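I met Waraporn Paisan at the back of her bakery at half past four in the morning, which was her idea and which I will never agree to again. She had already been up for two hours. I had a coffee in each hand and my sweater on inside out (she told me, very kindly, around six).

Waraporn makes rye bread. She makes other things too, but rye is what people drive out to Gourlay for, and it's what I wanted to talk about. "Everybody thinks it's difficult," she said, scraping down a tub. "It's sticky. Sticky and difficult are different problems."

She learned it from Apostolos Michailidis, who ran the shop before her and still comes in for a loaf and an argument. He wanted a stiff starter. She keeps hers loose, like pancake batter, and feeds it at night. "He tells me it's soup," she said. "Then he buys the bread!"

I asked about the worst batch she ever made. She didn't have to think. It was her first September on her own, with 43 loaves ordered for a wedding, and she left out the salt. All 43. "I tasted one at five in the morning and I sat down on the flour sacks." She called Davina Tosh, who has the cheese stall, and between them they came up with a very salty herb butter – the guests asked for the recipe.

We talked for a long time about flour. She buys hers from a small mill and says it changes with every delivery, so she holds back some of the water and adds it by feel. I said that sounded hard to teach.

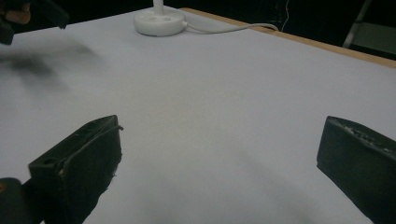
"It is hard to teach," she said. "I say stop when it looks like wet cement, and they say, how wet?" Callum Leckie, her apprentice, laughed at that from over by the oven. He's been with her 13 months and says he got the hang of the cement in month four.

Her advice for people baking at home was shorter than I expected. Use a tin. Wet your hands. Leave the loaf alone until the next day, because rye cut warm is gummy and you'll blame the recipe.

I bought two loaves and promised to wait. I ate the end off one in the car – gummy, just as she said, and I had most of it gone before the highway.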